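Ticket 5370: Guest list export drops entries after mailing list merge
Product: Clemano Door (guest list and check-in module)
Venue: Zotholm, main room and upstairs lounge
Opened by: Adwoa Amoah, events desk
Opened: 28 Aug 2021
Priority: High
Status: Resolved, pending follow-up

Reported problem

After the Biswas after-hours list was merged into the Zotholm master list, the door export for the Saturn Room party is short. The promoter's sheet has 70 names on comp. The export sent to the check-in tablets has 53. No error is shown at merge or at export. Paid advance tickets are not affected.

Steps already tried by venue: signed out and back in on all tablets, repeated the export, repeated the export in a different browser. Same result each time.

Support, first reply

Please send the merge log (Lists > History > Download) and confirm which field was selected under "Match guests by." Do not run the merge again until we have looked at the log. A second merge overwrites the first log.

Adwoa Amoah

Log attached. Match field was "Email." The Biswas people collect one email per group, so a lot of their comps share an address. Plus-ones are entered as their own rows with the host's email. We have done it that way for every party since last December and it came through fine.

Support

Confirmed from the log. The merge treats rows with the same email as the same guest and keeps the first row. 17 rows were folded into their hosts. Plus-ones came through in earlier exports because the match field defaulted to "Name + Email" until version 3 of the module. The version 3 update changed the default to "Email" for new merges and did not carry over the old setting.

The folded rows are not deleted. They are held in the merge record and can be restored.
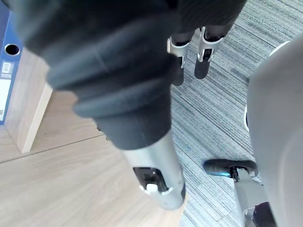
Ribbed dark gray cover and silver metal segment.

Restore procedure, as sent to venue:

Go to Lists > History and open the merge.
Select "Undo merge." Wait for the status to read "Reverted."
Open Settings > Matching and set the match field to "Name + Email."
Run the merge again from the original Biswas file.
Check the row count on the summary page against the promoter's sheet.
Export to tablets.

If any tablet is offline during the export, it keeps the old list until it is manually refreshed.

Adwoa Amoah

Undo took two tries. First try sat at "Reverting" and the page timed out. Second try went through. New merge shows 70. Exported. Three tablets picked it up. The upstairs one still has 53 and the refresh button is grayed out.

Support

The grayed-out button means the tablet has an open check-in session. Close the session under Door > Sessions, then refresh. Closing a session does not clear guests already marked as arrived.

The timeout on undo is a known issue with lists that have more than one promoter tag. Logged separately with the Zenton integration team, who maintain the list sync.

Adwoa Amoah

Session was left open from soundcheck. Closed it, refreshed, upstairs now shows 70. All 4 tablets match. Spot-checked the plus-ones on two of the big tables and they are listed under their own names.

Can the default be set for the whole account? We have more than one promoter sending lists in this format and whoever is on the desk will not know to look for it.

Support

Yes. Account > Defaults > Matching. Owner login is required. Existing lists keep whatever they were set to, so any list created since the version 3 update needs to be changed one at a time.

Root cause: changed default in match field after update.
Fix: merge reverted and rerun with "Name + Email."
Open items: undo timeout on multi-tag lists; owner to set account default; release notes to mention the match field change.

Ticket stays open until the account default is confirmed.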